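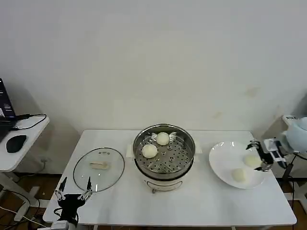
The visit to the Camum demonstration kitchen in Pinov was arranged for members of the Bratent household equipment study group. Its purpose was to review a tabletop electric steamer as it is used for small portions of filled and plain buns. The station had been kept simple. A white table held the stainless steel pot on its white base, with the glass lid set down to the left and a plate to the right. Two buns were on the steaming tray and two on the plate, and the group considered whether a home cook would have enough room to work between the pot and the dish.

The host described the kitchen's program before discussion began. Camum opened the facility in June and has since received 438 visitors, most of them from cooking schools and small catering firms. The kitchen covers 65 square meters and is divided into a work area, a washing area and a storeroom. Visits are free of charge and must be booked in writing.

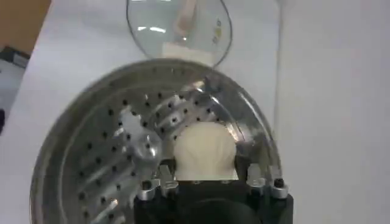 Members asked mainly about cleaning and spacing. The host advised leaving a clear gap between buns, as the dough expands and the sides tear when they touch. Perforated trays should be soaked soon after use, and the holes brushed from the underside. Members who use paper liners were told to cut them smaller than the tray so that steam can pass at the edge.

There was a longer exchange on lids. Several members preferred glass for the view it gives of the food. Others had found that drops collect on it and mark the tops of the buns, and they wrap the lid in a cloth. The host uses both methods, depending on the recipe.

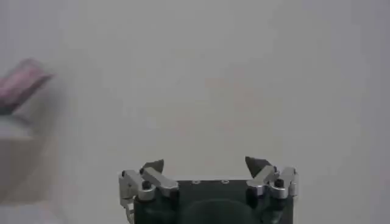
The group then moved to the Hyvönen reading room on the same floor, where 608 recipe cards are kept in drawers by type of grain. Copies may be requested at the desk. The section on wheat doughs is complete; the section on rice is still being sorted and could not be consulted.

The study group recommends a second visit, with more time allowed for the storeroom. Requests for a place should be sent to the Bratent office.

Report filed November 11, 2019.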